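The Perkberg habit planner: I used it properly, so you don't have to guess

I should say up front that I am a serial planner buyer. There's a drawer in my flat with at least a dozen of them in it, most filled in beautifully until the third week and then blank as snow. So when my friend Siiri Vaher turned up at mine with a Perkberg under her arm and said "this one's different", I laughed at her. Then she left it on the sofa and I started reading it while the kettle boiled, and, well, I ordered my own that evening.

I've now been using it since August and I've got plenty to say, good and bad.

What it is

It's a paper planner for building habits, undated, spiral bound, with 96 pages and a thick card cover. You pick 3 habits (no more, it's very firm on that) and follow them for 50 days. Every day gets half a page. There's a row of boxes to tick, a line for what time you did the thing, and then a space headed "What got in the way?" which I ignored for the first week and now think is the best bit of the whole book.

At the front there's a section of short exercises to do before you begin. At the back there's a review section and some spare dotted pages, which I've used for shopping lists. Sorry, Perkberg.

It comes in green, a sort of brick colour and grey. Mine's the green.

Setting it up

The front exercises took me most of an evening and I did them with a glass of wine, which I'd recommend! You write down everything you wish you did, then cross most of it out. That hurt a bit. I had learning Portuguese on there, and running, and getting up at six, and ringing my mum more, and reading before bed, and about nine others besides. I ended up with a ten minute walk before work, reading before bed and ringing Mum.

Then it makes you shrink each one. The reading became two pages. The walk became "shoes on and out of the gate". I felt silly writing that down, but on the wet mornings it was the only reason I went, because once you're outside the gate in your shoes you may as well go to the postbox and back.

One page asks you to write a letter to yourself on day 50. I skipped it. I've done that sort of thing on a course before (a work away day in Listham, very long, terrible sandwiches) and it makes my toes curl. You can leave it blank and nothing else in the book depends on it.

How it went

The first two weeks were great, as they always are with me and stationery. Ticks everywhere. I was unbearable about it.

Then I went to stay with my sister in Bemthorpe for a long weekend and left the planner on the kitchen worktop at home, and that would normally have been the end of it. With every other planner I've owned, a gap of four days means I can't bear to look at it again. What the Perkberg does is put a "pick up here" page every ten days, with a few plain questions on it and no totals to add up. There's no streak. There's nowhere to put a streak, even if you wanted one. I filled in the page, turned over and carried on, and I can't tell you how odd that felt.

The "What got in the way?" space got useful at that point too. When I flicked back through I'd written "phone" next to the reading on so many nights that I was embarrassed, so the charger went into the hall. I'd also written "didn't know what to say" next to ringing Mum, which gave me a bit of a lump in the throat. I keep a little list of things to tell her now, on the dotted pages with the shopping.

I finished the 50 days with plenty of empty boxes. The walk has stuck, Mum has stuck, and the reading comes and goes.

The things that annoyed me

The paper is thin for the price. My usual gel pen shows through, and a felt tip goes right through to the next day. Biro or pencil is fine.

The spiral is on the small side and the pages catch when you fold it right back on itself. I've got two torn corners already, and I'm not rough with my books.

Some of the wording is a bit much. "Greet your future self at the door" and so on. There's one of these at the foot of every spread and by week three I was sticking a bit of washi tape over them. Siiri likes them and has underlined a few, so it may just be me.

And three habits won't suit everybody. If you're already quite organised and want to track sleep, water, spending and everything else, you'll outgrow this in a day. Get a plain grid notebook and rule your own columns.

There's also an app you can join up with a code inside the cover. Mine was member 3612, which I rather liked, but all it did was send me a reminder at 7 a.m. that I was already ignoring from my alarm. I deleted it after a few days and didn't miss it.

How it compares

Before this I had the Makhubela daily journal, which a lot of people swear by. It's a lovelier object, no question: cloth cover, proper ribbon, creamy paper you can use a fountain pen on. But it wants a full page of writing from you every morning and another at night, and I just haven't got that in me before work. If you like writing, get the Makhubela. If you like ticking a box and going back to your toast, get the Perkberg.

I've tried habit apps as well and they all go the same way. I start the day picking up the phone to tick something and then it's twenty minutes later and I'm looking at somebody's new bathroom.

Would I buy it again?

Yes, and I have. The second one's in grey and I'm starting it with the walk and Mum carried over, plus ten minutes of tidying after tea in place of the reading. I'm giving it four out of five, and it'd be the full five with better paper and fewer mottoes.

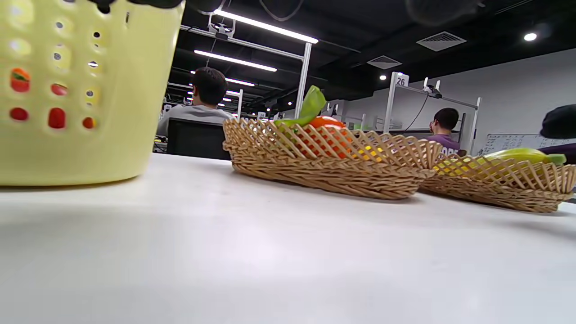 A few things people have asked me

Can you start part way through a month? Yes, there are no dates printed in it anywhere, so you write your own in.

Does it lie flat? It does on a table. On your knee in bed it's a bit floppy, so I lean it on whatever I'm meant to be reading.

Would it do for a teenager? My niece had a look and said the boxes were good and the quotes were cringe, so I'd say yes, with tape.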